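About Skustix

Hi! I run Skustix, and if you've landed here you probably want to know who we are and what we do all day. The short version is that we teach robots kitchen chores by doing the chores ourselves, with our hands on a controller and our eyes on a screen. The longer version is below, and I'll try to keep the jargon out of it.

We started in September with 2 desks, a very old kettle and a contract from a small company called Trosell, who wanted an arm that could put cookware away. They'd tried writing out every move in code and it had eaten up months of their time. I'd spent years driving arms by remote control for other people, so I said, let me just show it. I sat down one Wednesday and moved the same pot over and over until my shoulders gave up. That was our first set of demonstrations, and parts of it were pretty awful (I kept bumping the rim), but it got us going.

How we work

Most of what we do happens in simulated kitchens. One of us takes the controls, gets a task on a card ("move the pot to the other side of the sink," say), and drives the gripper through it from start to finish. Everything gets saved: where the arm was, how far open the fingers were, what the cameras saw. Then we reset the kitchen, shift things a little and go again. A session is 8 rounds and then you have to get up and walk around, no arguments. Tired hands make sloppy data, and I've thrown out enough of my own late-afternoon rounds to be strict about it.

The view we spend the most time with is the one that rides along with the gripper. It takes some getting used to! You're looking down past your own fingers, half the counter is hidden, and the thing you want is usually off to one side.
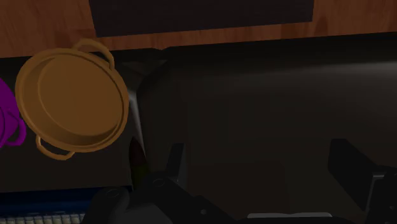 New drivers nearly always come in too fast. I did too. What I tell people is to stop short, get the fingers open and lined up, and only then go down for the handle or the rim. A pause costs you a second or so and saves you a whole round. It also gives the robot a cleaner example to copy, with the lining up and the grabbing as separate moves instead of one big swoop.

Cookware is our specialty, mostly by accident. Pots are great teachers. A looped handle can be picked up in several ways, a wide shallow body hides how heavy the thing is supposed to be, and if two of them are sitting close together you have to plan your way in. I could talk about handles for an hour, and at trade fairs I have.

What we keep and what we toss

Our kitchen collection, which we call Stundale, has 1,288 finished demonstrations in it right now. Every one has been played back by a person who didn't drive it. We keep slow ones. We keep ones where the driver missed the first grab and recovered, and we tag those, as our customers keep asking for more of them. We toss anything where the arm wandered around while the driver was thinking, and anything where the card said one thing and the driver did another. That last kind is sneaky, since the motion can look lovely.

Working with us

If you have a task you'd like shown to a robot, write and tell me about it in plain words. A few sentences will do. I'll usually ask what counts as done, what's allowed to get knocked, and which way your gripper opens. From there we drive a small trial batch and send it over so you can see if it suits you before anyone signs anything.

We also do training days for teams who'd like to drive their own. We bring the controllers and the Choi, our practice setup, and you bring people who don't mind dropping things. Gamers pick it up quickly, but so do folks who sew or ice cakes, and I'd happily hear from either if you're looking for part-time work. Use the contact form and put "driver" in the subject line.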